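Keep the Analog Split

Every theater refit proposal I read this year has the same line in it: remove all analog audio, replace with networked audio throughout. I think that line is costing small venues money and, sooner or later, a show.

I have nothing against audio over IP. I put a network into the Burar, a 404-seat house, and I would do it again. Two cables now carry what used to need a multicore as thick as my wrist. Moving the monitor desk takes minutes. Gerardo Barbieri, who mixes there most weeks, says he would quit before going back.

But we kept the old analog split at the stage box. It cost us nothing, as it was already in the wall. When a switch lost its configuration in March, 20 minutes before doors, Gerardo patched the vocals and the piano through the split and the show went up on time.

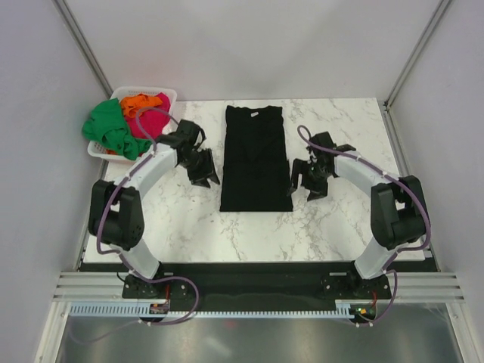 Two arms and a folded black T-shirt on a marble-patterned top.

The Girthorpe took the copper out. Its integrator, Trosodura, did clean work, and the system sounds very good. It also has one network, one core switch and no other path from stage to amplifiers. A second switch would have added up to 2,000 dollars to the bill, and it was the first item cut.

Consultants will say redundancy is built into the protocol. It is, if you buy both halves of it - most small houses buy one.

So my advice to the Sukprasert, which is out for bids now, is simple. Go digital, pay for the second switch, and leave the old copper in the wall. Label both ends and test it before each season.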